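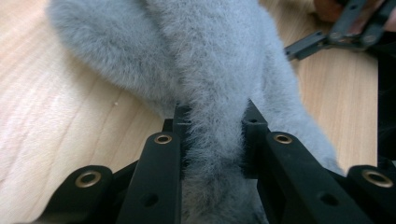 I'd been at the Clornumbridge paper for exactly two weeks when somebody robbed the credit union, and I was the only one in the office who could drive.

"You've got wheels," said Gönül Oral, who was my editor and also did the classifieds. "Off you go, love. Talk to people. Don't touch anything."

So off I went, in my mum's Corolla with the dodgy clutch, all the way out to the Pullholm branch, which shares a wall with the bakery. By the time I found a park there was tape across the footpath and half the town leaning on it. It was stinking hot. The bakery was doing a roaring trade in iced coffee.

Sergeant Dağdelen was guarding the door with his arms folded. He'd coached me in under-twelves netball, so I thought I might have an in.

"No comment," he said.

"I haven't asked you anything yet."

"Still."

I bought a lamington and went to stand by the bins, where Barış Kahraman was telling his story to anyone who'd hold still. Barış had been in the queue when it happened. In the version I heard first there was one bloke, tall, in a motorbike helmet. By the time I'd finished the lamington there were two blokes and one of them had a limp.

"Did they have a gun?" I asked.

"Might've been a gun," Barış said. "He had his hand in a bag. You don't ask a man what's in his bag, do you?"

Fair enough. I wrote that down, and then I couldn't read it, so I wrote it again.

The person I really wanted was Forough Soltani, the teller. She was sitting in the back of the ambulance with her shoes off, perfectly fine by the look of her and very bored. I ducked round the side (there's a gap behind the bakery's gas bottles, every kid in Pullholm knows it) and said I was from the paper and was she all right?

"They keep taking my blood pressure," she said. "How much are people saying he got?"

I told her the bakery queue had settled on up to 51 thousand dollars.

She laughed so hard the ambo looked round. "Darl, it's pension week. I'd just sent the lot out the door. He got $1,802 and the Guide Dogs tin."

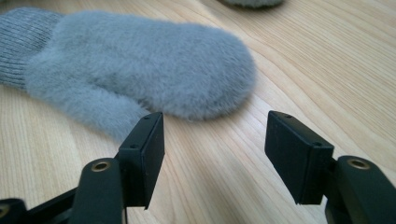

"And what did he sound like?" I asked, pen going like mad.

She stopped laughing then. She looked over at the tape, at all those faces, and I watched her go along them one by one.

"Polite," she said. "He said please. He said, please, Forough, just the drawer."

I got as far as the word drawer before I heard it myself. She wasn't wearing a name badge. I looked, I promise you - blouse, lanyard, a little gold chain, no badge.

"Have you told the sergeant that?"

"I've told him he was polite."

Behind us Barış had started up again for a fresh lot of people, and someone at the front called out to ask if Tarık was about, he'd want to hear this one. Nobody had seen Tarık. Tarık Ağca had been her brother-in-law up until August, and he'd never missed a bit of excitement on that street in his life.

Forough bent down and put her shoes back on, taking her time with the buckles.

"You'll be wanting to get back to your office," she said. "It's a long drive."

I rang Gönül from the car with the windows down. She wanted the figure, the street and something from a witness, and she wanted it by four.

"Anything else?" she said.

I had the notebook open on the passenger seat. I could see the ambulance in the mirror, and Forough climbing down out of it, and the sergeant walking over to meet her.

"Give me ten minutes," I said, and I got back out of the car.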